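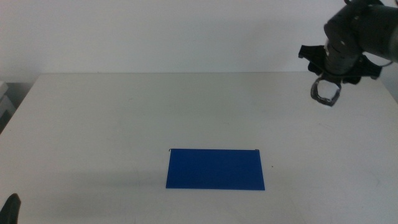 A reader wrote in to ask whether the Mevik work table is still steady now that the new has worn off, and whether I would buy it again over the Sturkton. I said in April that I would come back to it after a summer of use, so this is the longer review.

Mevik Work Table, long-term review
September 30, 2025

I paid $438 with shipping. The Sturkton in the same size was cheaper, but it comes with a crossbar right where my knees go, and I sit at this table more than I stand at it.

Assembly took most of an evening. The legs go on with four bolts each, and the instructions want you to tighten them all the way as you go. Don't. Leave them loose until the table is upright on the floor you plan to keep it on, then tighten. I did it their way the first time and one corner rocked. After I backed the bolts off and started over, the rocking stopped.

You will want your own hex wrench. The one in the box is soft and the corners rounded off by the third leg. The bag of leveling feet was missing from my order. Mevik sent another without any argument, though it took nearly two weeks.

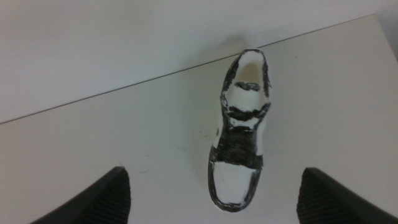
The bolts have needed tightening once since then. I check them when I vacuum under there. If you skip this for a few months the table starts to sway a little when you write or erase, and more than a little if you use a sewing machine on it. Mine runs at full speed on heavy canvas now and stays put.

Mevik rates the top for more weight than I will ever put on it. The heaviest thing that lives there is a paper cutter that weighs 40 pounds, and I have not noticed any sag under it.

Cleaning is the weak point. White is nice to work on because you can find a dropped needle, but it picks up smudges, mostly gray ones, and plain water moves them around more than it removes them. Dish soap on a damp cloth gets most of it. Melamine sponges work better, but I use them lightly and only in spots. Scuffs are another matter. They are faint and I have stopped trying.
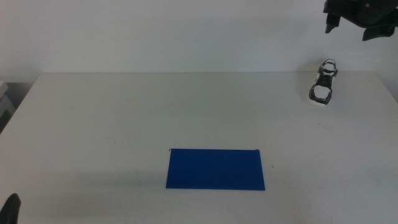 The drawer is a separate purchase and I would skip it. It hangs from two thin rails, it sticks in humid weather, and it is too shallow for a stapler. I took mine off in July and put a Llanos rolling cart next to the table. The cart holds more and I can push it out of the way.

Height is fixed. At 29 inches it is fine for sitting and low for standing, so if you cut fabric or paper on your feet for hours, look at the taller Pisley. I tried one in the store and it felt solid, but I can't say how it holds up.

What I like: steady once it is set up right, plenty of leg room, rounded back corners.

What I don't like: the wrench, the drawer, the cleaning.

Would I buy it again? Yes, without the drawer. For light use, such as a laptop and a lamp, the Sturkton would do the job for less money, as long as you measure for that crossbar first.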